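Dealer Notes, 7/13/21

Grotska updates the Stumness wagon for the new model year

Grotska has confirmed pricing and equipment for the updated Stumness wagon, and the first cars reach our lot in October. The shape carries over, but there are changes to the engine lineup, the cabin and the cargo area. The base price goes up by $269. 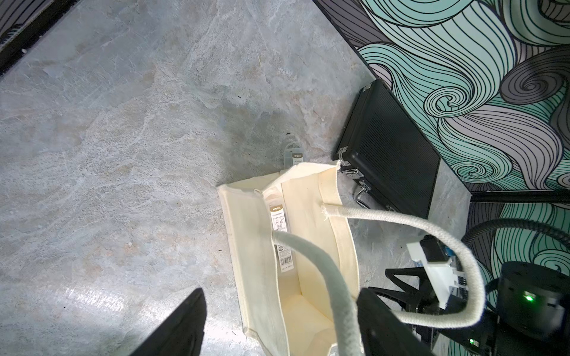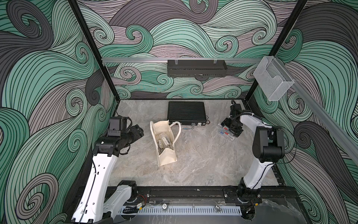
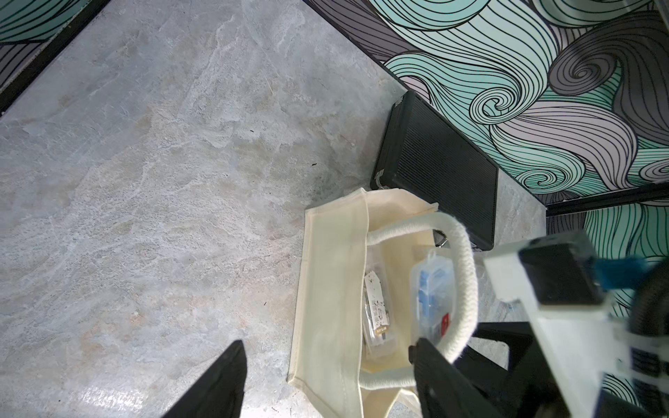

Engines and transmission

The entry engine is still the 1.5-liter three-cylinder turbo, now rated at 135 horsepower. It comes with a six-speed manual on the base car only. Every other version has the eight-speed automatic, including the all-wheel-drive model, which was sold last year with a seven-speed dual-clutch unit that some owners found jerky in parking lots. The new automatic is a conventional torque converter type and creeps smoothly in traffic.

The 2.0-liter turbo continues for buyers who tow or who spend a lot of time on the highway. Output is unchanged. Grotska has moved the oil filter to the top of the engine, so a routine oil change no longer involves taking off the splash shield. Our service department will quote the same price for both engines.

The diesel is gone. Grotska sold very few of them here and we don't expect any more to turn up through dealer trades. If you own one, parts and warranty coverage are not affected.

The base manual car weighs 3,212 pounds. All-wheel drive and the automatic both add to that, and the exact figure for each version is on the specification sheet at the front desk.

Trim levels

There are now three trims instead of five. The names are Stumness, Stumness Ledesma and Stumness Ultamach.

The base car has 16-inch steel wheels, cloth seats, air conditioning, an eight-inch center screen and automatic headlights. Rear parking sensors used to be an option and are now included. A full-size spare is still available and we recommend it for anyone who drives on gravel, as the repair kit will not seal a cut in the sidewall.

The Ledesma adds 17-inch alloy wheels, heated front seats, roof rails, a power tailgate and the wireless charging pad. It is the version most of our customers choose and it will make up the bulk of our first shipment. All-wheel drive can be ordered from this trim upward.

The Ultamach comes only with the 2.0-liter engine. It has 18-inch wheels, adaptive dampers, leather seats, a heated steering wheel and the larger digital instrument display. The panoramic roof is an option, and it takes a little over an inch out of the rear headroom. Tall passengers should sit in the back of a car fitted with it before you order.

Cabin

The main complaint about the outgoing car was the touch-sensitive climate panel, and Grotska has dropped it. Temperature and fan speed are back on two rotary knobs below the screen, with a separate button for the rear defroster. The volume knob has also returned.

The center screen responds faster than the old one and supports phone mirroring with or without a cable. There are two USB-C ports in front and two in the rear. The old round 12-volt outlet has been moved from the console to the cargo area, so anyone who uses a plug-in dash camera will need an adapter or a hardwire kit. We can fit the kit while the car is in for preparation.

Front seat travel has been extended for long-legged drivers. The lever for seat height is now on the door side of the cushion on both front seats.

Cargo area

Space behind the rear seats is 502 liters by Grotska's measurement, slightly more than before. The gain comes from a lower floor, and the load lip has come down with it. The rear seatbacks fold in a 40/20/40 split on all trims and can be released from handles just inside the tailgate.

The cargo cover now stores under the floor when you take it out. On cars with the full-size spare there is no room for it there, so it has to stay at home or lie across the top of the load.

There are four tie-down rings and two bag hooks. The hooks are plastic and meant for light shopping only. We replaced a good number of them on the old model after people hung water jugs from them.

Safety equipment

Automatic emergency braking and lane-departure warning are standard on every car. Blind-spot warning is standard on Ledesma and Ultamach and can't be added to the base car later, as the rear bumper wiring is different. Adaptive cruise control is part of a package on the Ledesma and standard on the Ultamach.

The lane-departure system remembers its last setting. On the previous car it switched itself back on with every start.

Ordering

Order books open at the end of this month. A refundable deposit holds a build slot, and you can change color and options until the factory locks the order. After that the car can still be canceled, but we can't alter it.

Cars ordered with the panoramic roof or adaptive dampers are expected to take longer. We will give you a delivery window in writing once the factory confirms the build week.

We still have several of the outgoing Stumness on the lot, mostly front-wheel-drive automatics in silver and dark blue. These have been discounted and are ready for delivery. They carry the full new-car warranty, which starts on the day you register the car.

If you are trading in, please bring both keys, the service record and your loan payoff letter if there is one. Appraisals take less than an hour and the figure we give you is good for seven days.

Test drives

A demonstrator in Ledesma trim should be here a couple of weeks before customer cars. It will have the smaller engine and all-wheel drive. We are keeping a list for test drives and will call people in the order they signed up. To be added, ask for Domnica Mocanu in the sales office or leave your name and phone number at the service counter.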